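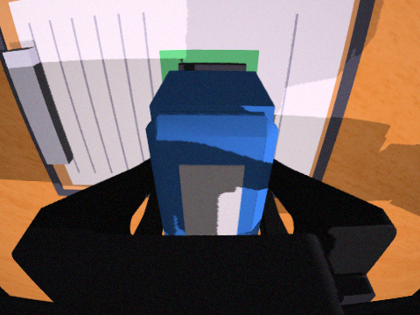 About the Kodora Gripper Assessment Centre

Kodora is an independent test house for robot grippers, arms, cameras and controllers. We are based in Clidstead, where our offices, workshop and simulation suite share a single building. Our clients are manufacturers who wish to know how their equipment compares with that of others, and companies which are about to buy equipment and would like a second opinion before they do so.

The Centre does not make or sell robots, and it accepts no commission from those who do. Our income comes from test fees and from an annual subscription paid by member companies. Members receive the full results of our shared programmes; other clients receive a report on the equipment they have sent to us.

Our history

The Centre began as a small testing section within Mota, a maker of packing machinery. The section was set up to choose grippers for the company's own production lines, and it kept careful records from the beginning. Suppliers started to ask whether they might see those records, and later whether they might pay to have new models included. It became plain that such work should be done at a distance from any one manufacturer, and Kodora was established as a separate body.

Mota remains a member on the same terms as every other. It has no seat on our technical board and sees results at the same time as the rest of the membership.

In the early years all testing was carried out on real arms in the workshop. This was thorough but slow. A change of fingers could take up a morning, and a change of arm could take up a week. We now carry out the first stage of nearly all comparisons in simulation, and keep the workshop for the second stage, when the number of candidates has been brought down.

What we test

Our work falls under four headings.

Grippers. We compare finger shape, opening width, closing force and approach angle. Most of our clients ask about parallel grippers, and these make up the larger part of our records. We also assess three-fingered and suction designs on request.

Arms. We examine reach, smoothness of motion and the space an arm needs in order to complete a task without striking its surroundings.

Cameras. We compare fixed cameras with those carried at the wrist. A wrist view shows the point of contact well but can lose sight of the wider table, and the gripper itself will often cover part of the object. A fixed view has the opposite strengths. Clients are frequently surprised by how much the choice of camera alters their results.

Controllers. We run the same set of tasks under different control software, with the arm and gripper held constant, so that any change in the outcome may be put down to the controller.
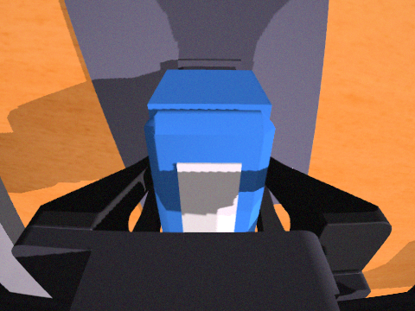
A blue block held between the gripper fingers in one of our simulated trials.

How a comparison is carried out

Each comparison begins with a meeting, at which the client describes the objects to be handled and the conditions in which the equipment will work. From this we draw up a test plan. The plan states which tasks will be run, how many times, and what will be treated as a success. It is agreed in writing before any trial takes place, and it is not changed afterwards without the consent of both parties.

The standard first-stage programme consists of 12 tasks, each repeated 200 times for every gripper under review. The starting position of the objects is varied between trials, as is the lighting. We pay particular attention to lighting. Shadows from the arm and gripper fall across the very things the camera is meant to find, and a system which performs well under even light may do poorly when half the table is in shade.

Simulated trials are run in Pliria, our own software environment, which has been developed in Clidstead by the same staff who carry out the physical tests. Pliria allows us to place any arm in our library on any of our standard tables, fit it with any gripper, and view the work from whichever positions the client has in mind. The library holds 323 object models at present. They range from plain blocks to packaging, stationery and hand tools, and new models are added when a client's work calls for them.

The surroundings are modelled as well as the objects. Walls, floor and furniture all affect what a camera receives, and a bare test space would give results of little use to a client whose robot is to work in an ordinary room. 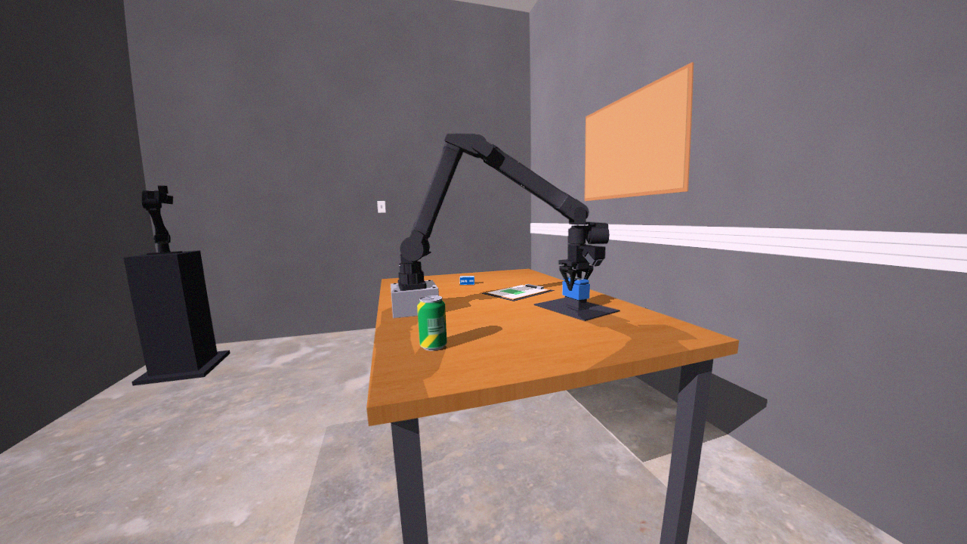 Pliria test room, with the arm holding a blue cube at the dark square plate.

The second stage takes place in the workshop. Between two and four candidates are normally carried forward, and a selection of the same tasks is repeated on physical equipment. We report both sets of figures side by side. Where the two disagree, we say so, and we give our view of the likely reason — friction and the softness of finger pads are the usual areas of difficulty, and we continue to work on both.

A full two-stage comparison may involve up to 3000 separate trials. Records of every trial are kept and are open to the client on request, including those in which the object was dropped or missed.

Our reports

Reports are written in plain language and do not award marks or medals. A gripper that is well suited to one task may be a poor choice for the next, and a single score would hide this. Each report sets out the results task by task, followed by a short section on fitting, cabling and ease of adjustment, drawn up by the technicians who handled the equipment.

Manufacturers may comment on a draft before it is issued. Their comments are printed in full as an annex. They may not withdraw a product from a shared programme once testing has begun.

Training and visits

The Centre runs short courses for engineers and technical staff who are new to robot handling. The courses cover the choice of gripper, the placing of cameras and the planning of a fair trial, and those attending have the use of Pliria throughout. Courses are held in spring and again in November.

We welcome visits from schools and colleges by prior arrangement. Visiting groups are shown the simulation suite first and the workshop second, and should allow a full morning. Sturdy shoes are required in the workshop; safety glasses are provided.

Working with us

Companies wishing to submit equipment should write to the enquiries desk with a short description of the product and the work for which it is intended. We will reply with an outline plan and a fee. Drawings and software supplied to us are held in confidence and are returned or deleted at the close of the project, as the client prefers.

Membership is open to any company which makes or uses robot equipment. Applications are considered by the technical board at its quarterly meetings.

Contact us | Kodora, Clidstead | © Kodora. All rights reserved. | Back to top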